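The Butcher-Block Table at Womell
April
By Rosaura Pacheco

The long table in the back room at Womell has been in use since we moved in, and I get asked about it more than anything else in the building. I put this page together for people who wanted to know where it came from and how it is holding up.

The top was made by Trundora, a small shop that sells planks in standard lengths and glues them up to order. We paid $439 for it, delivered. The legs came separately from Laaksonen and cost $165 for the set. I looked at a thicker top for $700 and decided against it, mainly on account of the stairs.

I sanded the top twice before it went into use, first with 100 grit and then with something finer that was already in the drawer. The finish is Clurico oil, three coats, a day apart. The can says two coats. The third made the wood a little more yellow than I wanted, but it has been easy to wipe down.

The planks run the long way. We thought about a cover for it, vinyl or felt, and bought neither. Things slide on vinyl, and felt holds crumbs.

Small items get left on the table during the day and go back in the bins at five. There is a bin for kitchen things, a bin for toys and a third one that was meant for cloths and now holds whatever is left over.

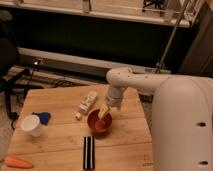
Reading time: 2 min

The red-orange bowl near the middle of the table, with a white bottle lying on its side just behind it. The white cup has tipped over too, and the orange carrot at the corner belongs in the toy bin.

Faint scuffs show across the planks, along with the grain. I plan to leave them until the next oiling - a light sanding by hand should be enough, and I would like to keep the machine sander off it this time.

I still have half a can of the oil if anyone at Womell wants to do a shelf.

Contact: Rosaura Pacheco, Womell front desk | © Womell, all rights reserved | Back to top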